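Clearing out the medicine cupboard before January

Hovcombe Neighbours newsletter, December 24, 2019

The holidays are when the medicine cupboard gets opened most. Somebody has a headache, somebody has eaten too much, and a visiting grandchild is looking for a Band-Aid. It is also when people notice how much old stuff is in there. We ran a short piece on this last winter and had enough questions afterwards that it seemed worth doing properly.

The first job is to get everything out. Take it all to a table with good light, well away from the sink and the stove, and stand the bottles up with a bit of space between them. Include the ones from the bedside drawer, the glove compartment, the travel bag and the bottom of your purse. Most households have medicine in more places than they think. If small children or pets are about, do this when they are out of the house or asleep, and don't leave the table until the job is finished.

Colour helps a little at this stage and can also mislead. People get used to reaching for "the pink one" or "the orange one", and then a refill arrives in a different bottle. Go by the label every time. If the label has come off or you can't read it, the bottle goes in the return pile, even if you are fairly sure what is in it. 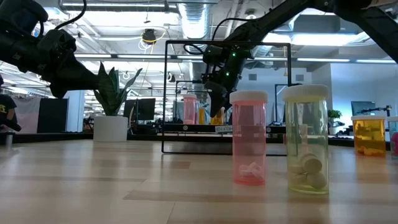

Coloured bottles with white caps, standing on a wooden table.

Once everything is out, make four groups.

The first is what you take now, on a current prescription. Check the name on the label is yours and that the dose matches what you were last told. If it doesn't, set it aside and phone the pharmacy before you take any more.

The second is over-the-counter items that are still in date and that you would use again. Cold tablets, antacids, allergy pills and so on. Look at the active ingredients while you are at it. It is quite common to own three products with the same painkiller in them under different names, and taking two of those together is an easy mistake to make when you feel rotten.

The third is anything expired, anything left over from a finished illness, and anything prescribed to a person who no longer lives with you. All of that goes back to the pharmacy.

The fourth is the mystery group. Single tablets at the bottom of a bag, two kinds of pill in one bottle, anything with no label. Don't try to match them up by shape or colour at the kitchen table. Back to the pharmacy with those too.

A few notes on keeping the good ones. The bathroom is the worst room in the house for storing medicine on account of the steam, and the cupboard over the stove is nearly as bad. A high shelf in a hall closet or bedroom is better, with a lock if there are children around. Leave pills in the bottle they came in. The label carries the prescription number, the dose and the date, and all of that is lost when you tip the contents into a smaller bottle to save room. If you use a weekly organizer, fill it from the original bottles and keep those until the next refill.

Put caps back as you go. It sounds obvious, but once several bottles are open it is easy to put the wrong cap on the wrong one, or to leave a cap sitting on the table and a bottle open beside it. Open one, look, close it, move on. Be careful with the small vials in particular, as they tip over easily and roll. Child-resistant caps only do their job when they are turned all the way. Anyone with sore hands can ask the pharmacist for an easier cap, but then the bottle has to live somewhere a child can't get at it.

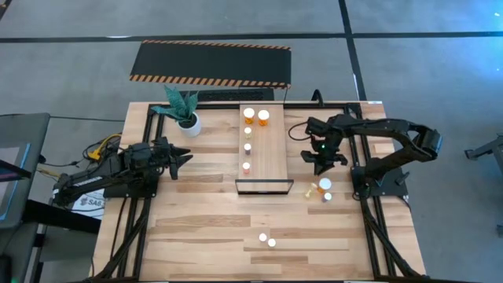 Clifford Wong wrote in after last winter's piece to say that he goes through his cupboard twice a year, when the clocks change, and that he writes the opening date on the cap in marker. He finds the eye drops are what catch him out, as the date on the box is for an unopened bottle. He would also like people to stop handing their leftover antibiotics to their neighbours.

He is right about the drops. Many of them have to be thrown out a set time after opening, often a matter of weeks, and the leaflet will say how long. The same goes for some liquid medicines that the pharmacy mixes for you. As for sharing, please don't, however kindly it is meant.

Now the returns. Don't flush anything and don't pour liquids down the sink. Don't put pills in the garbage or the recycling either. Nosireck Pharmacy on Woo Street has a drop-off bin inside the front door, to the left of the greeting cards. It takes tablets, capsules, creams and liquids in closed containers. It doesn't take needles. For those, ask at the counter for a sharps container, fill it no higher than the line and bring it back to the counter when it's full.

Before you drop off labelled bottles, black out your name and address with a marker or peel the label off. The pharmacy asks that you leave the name of the medicine showing if you can. Empty bottles are a separate matter - the bin is only for the medicine itself, so rinse the empties and check the current recycling list to see whether your street's pickup takes them.

If you can't get to Woo Street, the Emitz Centre will hold a return table in January, in the small meeting room next to the library shelves. A pharmacist will be there to look over lists of what you take and to answer questions. Bring the bottles themselves if you want them checked, as a list from memory tends to leave out vitamins and the things you only take now and then. The centre has 200 wallet cards to give away, with room for your medications, allergies and an emergency contact. The date will be on the notice board once the room is booked.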